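How to Clean a Small Bathroom Sink (and Keep the Brick Behind It Looking Nice)

By Irfan Mengal
March 2019

I have been meaning to write this one up ever since my sister stayed with us last August and asked why our sink never gets that cloudy ring around the drain. I told her it was the Thursday cloth, and she laughed at me, so let me explain the Thursday cloth properly, along with everything else I do in that little room. It takes me 14 minutes on an ordinary week (I timed it for her benefit) and a bit longer if I've let things slide, which does happen around the holidays!

We have an old house with a lot of bare brick in it, and the bathroom wall is one of the places where the people before us left it showing. I love it, but brick behind a sink does need a little thought, and I've put in a few words about that too.

What you'll need

A soft cotton cloth in a dark color, plus a second one for drying
A small bowl of warm water
A few drops of dish soap
Baking soda
White vinegar, kept well away from the brick
An old toothbrush

About the dark cloth: I used white ones for years and threw them out far too soon, as they looked terrible after a month even when they were perfectly clean. Then I bought a pack of dark ones at Ledesma, the housewares place near my work, and they have lasted wonderfully. Wash them on their own the first couple of times, though. Mine turned a pillowcase pink.

Step 1. Decide what really needs to be out

If your sink has a flat rim, you know how things gather on it. Soap, a cup, hand cream, a tube of something that was on sale. I don't clear the rim completely every single time. On a quick day I slide everything over to one side, wipe the free side, and slide it all back. Once a month I take the whole lot off and set it on the shelf, and that's when I find out which tubes are empty.

Pump bottles leave a sticky circle underneath, so turn yours up and wipe the bottom. You'd be surprised how much soap travels down the outside of the bottle.

Step 2. Start high, with the faucet

Dip the cloth in the soapy water and wring it out hard, until it stops dripping. Fold it over once and pull it back and forth behind the base of the faucet, the way you'd polish a shoe. That narrow strip at the back is where the chalky buildup starts, and a sponge just won't reach it.

If the buildup is already there, wrap a cloth dampened with vinegar around the spout for 16 minutes or so long as it takes you to drink a cup of tea, then rinse very well. Check the instructions for your faucet first if it has a special finish. Plain chrome has always been fine for me.
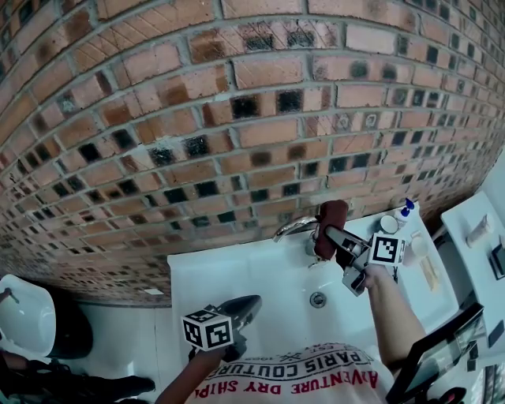
Step 3. The bowl and the drain

Sprinkle baking soda over the damp bowl and rub it around with the cloth, working in circles down toward the drain. Go gently. There's no need to lean on it. Use the toothbrush around the metal ring of the drain, where a dark line likes to form, and then rinse everything down with warm water.

My mother used to put a powder called Curkovov on everything, sinks included, and it did shine them up, but it was gritty stuff and her old basin ended up dull all over. I'd stay with the baking soda.

Step 4. The rim and the underside

Wipe the flat part last, when you're done splashing. Run the cloth along under the front edge too, where drips collect and dry. Then take your second cloth and dry the faucet, the rim and the bowl, in that order. Drying is the part everybody skips (I skipped it for years) and it makes more difference to the shine than any cleaner.

Step 5. The brick

Brush it with a dry, soft brush once in a while to get the dust off the mortar. For toothpaste splatters, a barely damp cloth is enough. Please don't use vinegar on it, as acid can eat into mortar, and don't soak it either. If yours is sealed, follow whatever the sealer can says.

Dark marks on old brick may be part of the brick itself, so try a tiny spot low down before you go scrubbing at one. I spent most of a Saturday on a single blotch once and it looked the same when I finished as it did when I started.

Washing the cloths afterward

Rinse them right away, squeeze out the water and hang them up somewhere with a bit of air. A cloth left balled up in the bowl will smell by the next day. Mine go in a warm wash with the towels, without fabric softener, which leaves them slippery and no good at soaking things up.

Next time I'll write about the tile floor, grout and all, as a few of you have asked for that.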